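We use cookies to remember your login and board settings. OK / Learn more

Search this board... Search Advanced search

End effectors & tooling > Grippers for contact work: is anyone getting a decent wipe out of a parallel jaw?

gus_mahmoud
Starting this because I'm tired of vendor videos. We have two grippers on loan, a two-finger with padded fingertips and a soft three-finger from Skesen, and a budget line that allows one. The job is dull: pick up a cloth, wipe marker off a white table, put the cloth down. Skesen says their hand does "surface care out of the box." I've read the manual twice and can't find what's in the box that would do that.

What are people using, and how do you judge it? I don't mean a success rate from the brochure.

tavness_arm
Parallel jaw, always. Anything soft on the end and you've got two compliant things in series, the fingers and the cloth, and no idea which one is giving.

jalen.f
Disagree. A parallel jaw gives you a wad. You get contact under the knuckles and nowhere else, and the tip of the cloth goes wherever it likes. I'd take a soft hand and live with the slop. Better still, bolt a flat pad on and stop pretending the gripper matters.

gus_mahmoud
The pad is out. It has to pick up the mug afterward with the same hand.

jalen.f
Then you're asking one tool to do two jobs badly, and you'll be back in October asking why.

dvorak_v
Before anybody buys anything: what's the controller doing? I've seen this argument on three boards now and every time it comes out that the arm was in pure position mode with a hard-coded table height. You can hang a two-thousand-dollar gripper or a clothespin on that and get the same streaks. Tables aren't flat. If you are commanding a height you are commanding a different pressure at each end of the stroke.

tavness_arm
Or your force loop is so timid it floats. I trust position with a soft cloth over a force loop somebody tuned on a Friday.

dvorak_v
Float is easy to see in the log. Bad table height looks like a bad gripper, so people send the gripper back.

kanyarat_k
We compared the same two types last year, 2,187 strokes all told, and my notes don't flatter either of them. The soft hand held more cloth but let it roll. The two-finger held it tighter and wiped a narrower path. How we grabbed the cloth mattered more than which hand did the grabbing. A pinch in the middle was worst. Gus, where are you pinching?

gus_mahmoud
Wherever the camera finds the highest fold. So, the middle, usually.

kanyarat_k
Try a third of the way in from a corner, and look at your camera placement while you're at it. From the head view the hand hides most of the contact. You'll end up scoring whatever ink is left beside the cloth and guessing at what's under it.

esposito_d
Wrist camera solves that.

kanyarat_k
A wrist camera shows you cloth. Very sharp cloth.

jalen.f
30 strokes a side, same marker, same cloth, head view, and post what the table looks like with the hand still on it. Everybody posts the after shot once somebody has been over it with a paper towel.

gus_mahmoud
Fair. Two from the two-finger, head camera, no paper towel. 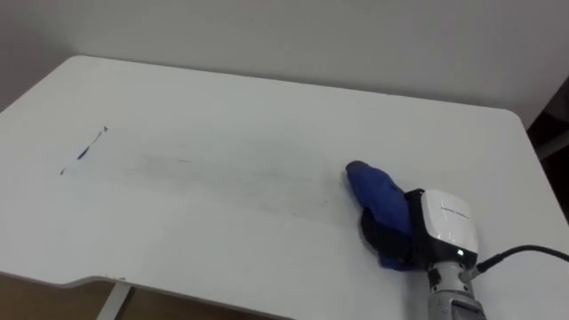
Blue cloth, gripper pressing down, grey smear to the left of it in both. 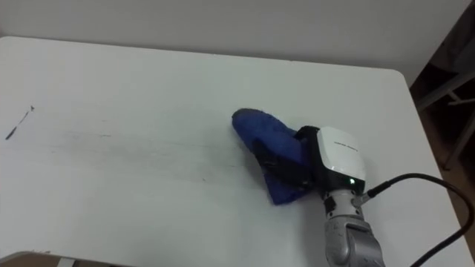
Contact Tooling Group, Pennington Lab

gus_mahmoud
My reading, and argue with it: the clear stretches between the dark bits of the line in the first one say the ink can be shifted. The grey band says a lot of it only got moved sideways. I can't tell from these whether a different hand would have left less grey. I suspect not.

tavness_arm
Looks like a wad to me, and I'm on the parallel jaw side. The cloth is bunched up and that tip is just lying there. How much of it is carrying load?

gus_mahmoud
No idea. That's my complaint about both demos, they never show it either.

dvorak_v
Neither picture tells you the pressure. Log the wrist force along the stroke and put it next to the image. If it sags toward one end, fix that first and leave the purchase order in the drawer.

jalen.f
The tip in both is dark compared to the rest of the cloth. If that's ink, you may be wiping with the dirtiest part. Fresh cloth for each run or the comparison is worthless.

esposito_d
Could be shadow, or just the cloth. I wouldn't hang anything on it. Agree on the fresh cloth though.

kanyarat_k
Also run it once by hand with the same bunched grip. If you leave a grey band too, it's the marker and the cloth, and Skesen can keep their hand.

gus_mahmoud
Doing that before the soft one goes on. If Lernanent's rep calls in the meantime I'm telling him we have enough grippers.

2 shares | 2 people are following this thread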